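Home | Projects | Reports | People | Contact

Search this site
Enter keywords
Go

Moltar Household Manipulation Project
Progress report to the Kurkholm Fund, second period
June 2025
Prepared by Tamsin Bright and Cheng-en Wan

1. Status

Work on garment folding continued as set out in the plan. Demonstrations are recorded in private homes with hand-held grippers and used to train the folding policy, which then runs on the two-arm bench system at Griverel. The set now holds 706 accepted demonstrations. A further 113 were rejected at review, mostly for lost tracking during fast turns of the wrist.

Towels and flat cotton shirts fold to an acceptable standard on the bench. Knitwear does not. Of 17 bench trials with sweaters, 3 ended in a fold that Chi-keung Liao, who grades the results, passed without correction.

2. Knitwear on soft surfaces

Beds remain the hardest work surface in the plan. The mattress gives under the fingertips, and a plush blanket offers a second layer of cloth that the fingers can pick up along with the garment.
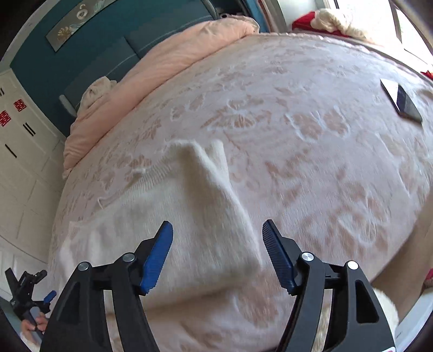 Patterned bedding adds a perception problem. The segmentation model trained on plain tabletops places the garment edge wrongly where a raised fold throws a shadow, and it sometimes follows a printed motif instead of the hem. Aurélien Langlois has retrained it on bed recordings only. Edge error fell, but thick ribbing is still confused with folds.

Grasp depth is the second open item. People correct it by feel. The policy has no force signal at the fingertip and closes either too high or into the bedding. Kan Kwan-ho is fitting a simple contact sensor to one bench gripper.

3. Assessment

Unattended folding of mixed laundry in a home is not achievable with the present system. Flat items on a firm table are within reach, at a speed well below that of a person.

4. Next period

- Complete contact sensor tests.
- Record more knitwear on beds and sofas.
- Repeat the sweater trials in October with the same grading sheet.

No change to the budget is requested.

Related items
Châu: shelf restocking trials, interim note
Moltar: first period report
Griverel bench system: maintenance log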